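5.2 Slips that the gripper width does not show

The most instructive failure in our work on Karaki came from a plain paper cup. We had trained the policy on 661 demonstrations recorded with hand-held grippers, and it did very well on bottles and boxes. Then we ran 184 trials with an open cup holding liquid, and nearly a third of them ended in a spill or a crushed wall. We were delighted to find that these failures fell into a clear pattern!

In most of the bad trials the fingers closed at the right height and on the right line, but the cup wall gave way a little before the lift began. The controller reads finger width only. A wall that bends inward looks exactly like a firm grip on a narrower object, so the policy went ahead and lifted. The cup then turned between the fingertips, and the liquid went over the rim on the side away from the wrist camera.
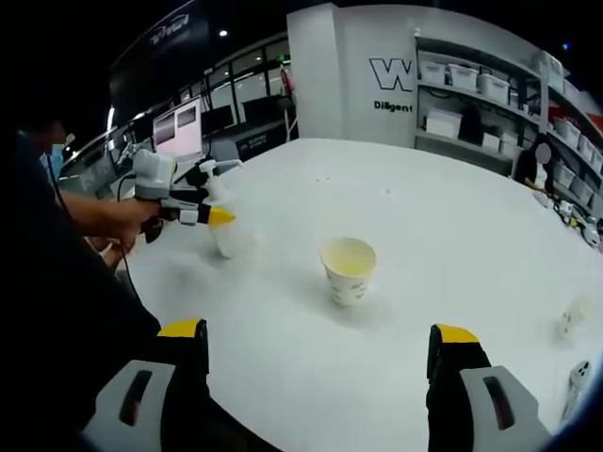 Figure 3. Cup task seen from a hand-held gripper, with the cup between the open fingers. A second gripper is held near a bottle at left.

Going back to the demonstrations told us a lot. People slow down as they close on a paper cup, and they often stop squeezing well before the wall bends. That pause is short, and our first data filter (Binora, Section 3) treated it as idle time and cut it out. In other words, we had thrown away the very part of the motion that keeps the drink in the cup. Tala Hamdan spotted this while replaying the raw recordings at half speed, and the effect is easy to see once the two versions are played next to each other.

We made 2 changes. The filter now keeps any pause that falls while the fingers are closing, and the controller stops if the width keeps shrinking after first contact. With both in place, spills became rare on full cups and crushed walls went away entirely. Half-empty cups remain harder. They are light enough to slide before the stop rule fires, and we do not yet have a good fix. We return to them in Section 6, along with the soft fingertips tested on Josel.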